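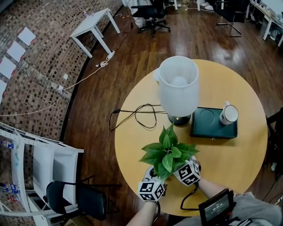 Wednesday, 7.40am — Kinyua hall

Breath + beats workshop, second try. Taras on decks, me on mic, Naomi Rugemalira taking notes at the back (thanks N).

Start tempo 35 bpm was too slow, kids lost the count on the exhale. Went up in small steps, settled on 29 for the long hold section — yes slower again, but with a hi-hat on the half it feels fine. Odd. Check with headphones.

Sub bass: cut everything over 300 Hz on the drone track so voice sits on top. Much better. Skastow speaker still buzzes on the left side, swapped lead, same buzz. Ask Randen if thier spare is free.

Breath pattern
- in 4, hold 4, out 8
- rest of one bar, no talking!!
- repeat, drop the snare second time round

Teens at the front giggled through round one, stopped by round three. Older group wanted the lyrics printed. Naomi says bigger font, and change the colour, grey is hopeless in that light.

26 signed up for the evening session. Mats short, Urkon might lend.

To do
- Taras Skoryk: re-bounce track two w/out the vocal sample, fade is to quick
- me: rewrite verse for the cool down, current one has too many words to breathe around
- label the USB sticks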